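I met Felicidad Padilla at the bakery across from the Edbridge bus stop, where she had already ordered for both of us (almond croissants, no discussion) and pushed a shoebox across the table before I got my jacket off. Inside were recipe cards, a few with butter stains older than I am.

"Go on, pick one," she said. "Any one. I'll tell you who wrote it."

I picked. She was right. I picked another and she was right again, and then she told me to stop playing and eat my croissant.

Felicidad has spent the last 26 years collecting handwritten recipes from families in and around Edbridge, and she now has over 3,000 of them. They live in the spare bedroom of her house on Rasside Lane, in old library drawers she bought when the high school was getting rid of them. She types up every card exactly as written, spelling mistakes and all, and the typed copies go into binders that anybody can come and read if they call first.

It started with her mother-in-law's plum cake. The card said "bake until it looks like Aunt Rose's," and Aunt Rose had been gone a long time.

"So I had to find somebody who had eaten Aunt Rose's cake," Felicidad told me. "I called cousins. I called a neighbor of a cousin! And every one of them said, oh, while I have you on the phone, do you want my mother's dumplings? I did want them. I wanted all of it."

The plum cake, by the way, should be very dark on top and a little sunken in the middle. She took hers out too early for years.

I asked what people cooked around here that they don't cook now, and she had her answer ready – boiled puddings. She has a whole drawer of them, tied in cloth and simmered for half a day, and she has made exactly one. "It was fine," she said, in a voice that told me it was not fine. She is much more cheerful about the pickles. There are pickled beets, pickled crab apples, pickled eggs with cloves, and a green tomato relish that turns up in nine different families, all of whom say they came up with it.

"I don't get in the middle of that one," she said. "I just type them all up and put them next to each other and let people glare at the page."

She showed me a card from a woman who had worked her whole life in the kitchen of the Te Moana, a guest house down by the lake that closed long before I moved here. It's for scones, and it makes 80. There's a note on the back about cutting it down for home use, which says only "make less."
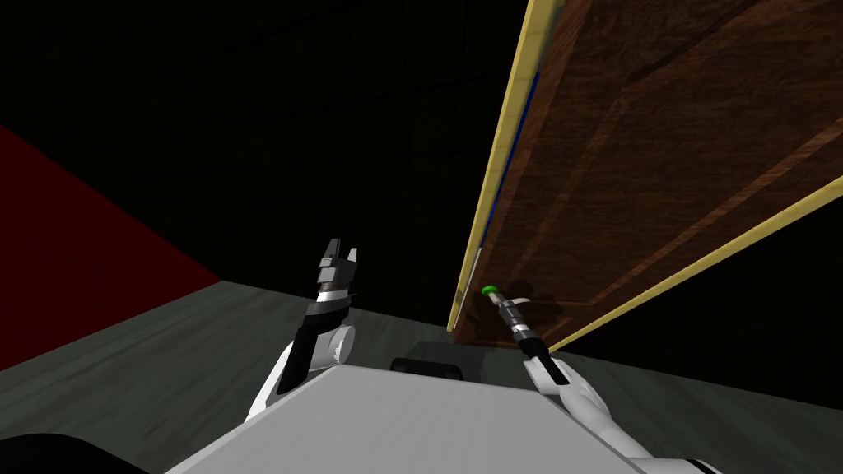
How do you read a card when the handwriting is really bad?

"You cook it. I'll stare at a word for an hour and it could be 'lard' or it could be 'lemon,' and then I get to the stove and the dough is dry and crumbly and I think, well, that's lard."

She also reads them out loud, she said, which helps more than a magnifying glass. A lot of people wrote the way they talked, so a line that looks like nonsense on paper makes sense when you hear it. Her favorite is "putter in now," which puzzled her for ages until she said it over the sink one night. Put her in now! The her was a meat pie.

We got on to the subject of measurements, and I should warn you never to do this with Felicidad if you have somewhere to be. A teacup, a coffee cup and a breakfast cup are three different things. A "walnut of butter" is a walnut with the shell on. One family measured everything in a Pureck jar, a brand I had never heard of, and she looked for one for ages before finding it at a yard sale with buttons in it. She bought it, buttons included, and went straight home to see how much flour it held.

"A cup and a third," she said. "All those cookies came out flat because I was using a cup."

Her next job is the holiday baking, and she wants that binder finished by December. She's short on fruitcake, believe it or not. Plenty of people have told her about their grandmother's, but the cards themselves seem to go missing, and she suspects they're being hidden.

I went home with a copy of the green tomato relish (version four, if anyone from version five is reading) and the rest of her croissant wrapped in a napkin. I still have to find the tomatoes.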